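Teaching Sessions at Fladmont – Your Questions

Do I need to know how to code?
Not at all! You move the arms with a pair of hand controls and the robot copies you. Most people get the hang of it in one afternoon.

How long is a session?
Two hours, with breaks. Plan on 16 or 17 good runs your first time – more once your wrists relax.

What happens to my runs?
They go into the Bemia set, which reached 1,478 runs in June. We love watching it grow.

What if I drop something?
Keep going, or press the pedal and start over. Both are fine.

Which task will I teach?
Right now it's cups and the dish rack, with two arms.
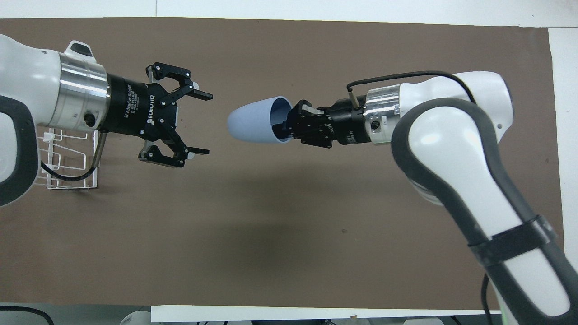
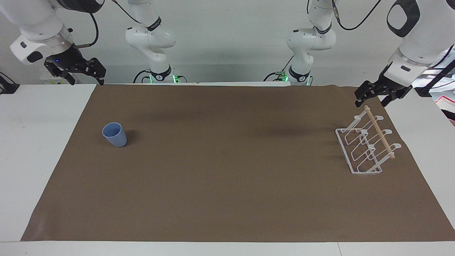 Passing from one hand to the other is the part new teachers ask about most, and it's also the most fun to learn. Go slowly and let one arm hold still while the other comes to it. A light blue cup like ours is wider at the rim than at the base, so think about which end you're offering before you close the second gripper. Our Bristendale group practices just this move for the first half hour, and they're getting really smooth at it.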